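2026-05-12

So today was the day the robot wouldn't let go of the brush. I'm typing this on the couch with my shoes still on, because I haven't had the energy to do anything else since I got home.

We were at the Fellstead test apartment again, Songül Eren and me, running the bathroom routine. It had been going so well! The lid goes up, the brush comes out of the cup, the brush goes in the bowl, a bit of scrubbing around under the rim, and back in the cup. I had my coffee and my clipboard and I was feeling pretty smug, which should have warned me.
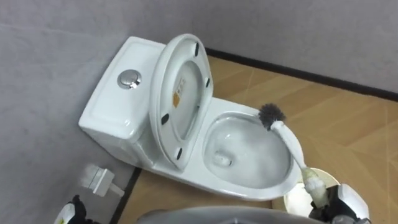 Run 11 is where it all fell apart. The right hand was supposed to ease off after the last stroke and instead it squeezed harder, and the screen threw up fault 2449, a code I had never seen in my life (Songül hadn't either, and she basically wrote the manual). Then the arm started pulling back with the brush still clamped in it. I hit the stop button and – nothing. It kept moving for what felt like forever. The log says 300 milliseconds over the limit, so okay, not forever, but I was standing right there in the doorway and I did not enjoy it.

It stopped in the end, with toilet water all down my sleeve. Songül laughed, then she saw my face and quit laughing and cut the main power. We had to back the fingers off by hand with the little wrench, and it took us 12 minutes to get that stupid brush loose.

The grip thing I can live with. A bad force reading, probably, and Yalçınkaya can send us another sensor. The slow stop is what's bugging me. We're meant to take this to the care home in Flandbridge in July, and I keep picturing somebody's grandma where I was standing. I told Graltton on the phone that we're not running again until the stop circuit has been checked end to end, and there was a long silence, and then they said fine, write it up.

So I have to write it up. Tomorrow – tonight I'm having toast and washing this shirt twice.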